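Equipment budget thread, bench 2. Typing fast, Ghada wants numbers by 5th February

1/ Grippers first. Do we buy spares or not. Hiba says yes, one full set. Fingers with the toothed pads are the ones I'd stock
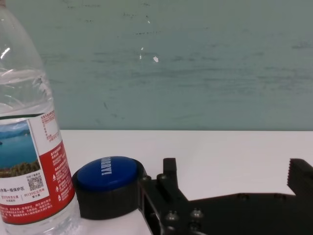

2/ Quote from Pelto came in at 2577 for the set, shipping extra. Brillham is cheaper but around 60 days lead time. Cant wait that long

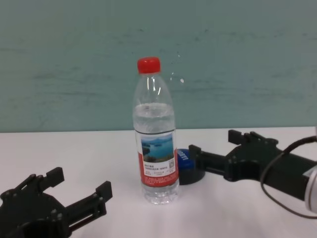 Bottle and blue lid, one gripper on each side

3/ Cables. Want sleeves and proper clips, ordering a pack of 10. Small money, keeps getting cut from teh list. Not this time — Wissam already signed off

4/ Wall behind the bench. Scuffs, white specks. Paint or a plain backdrop panel? Panel is my vote, Mireille wants paint

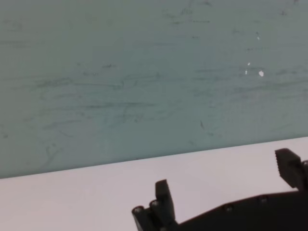 Gripper open, marked-up wall behind

5/ Arms stay as they are. No upgrade till next year, Lau quoted a service plan and I'd rather put the money there

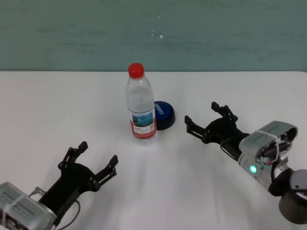

plan covers both arms, one visit in February and one later. Need to ask if wrist parts are included — if not, back to Pelto

6/ Props are basically free. Water bottles, buttons, whatever. Leaving them off the sheet

Totals tonight, Hiba pls check my math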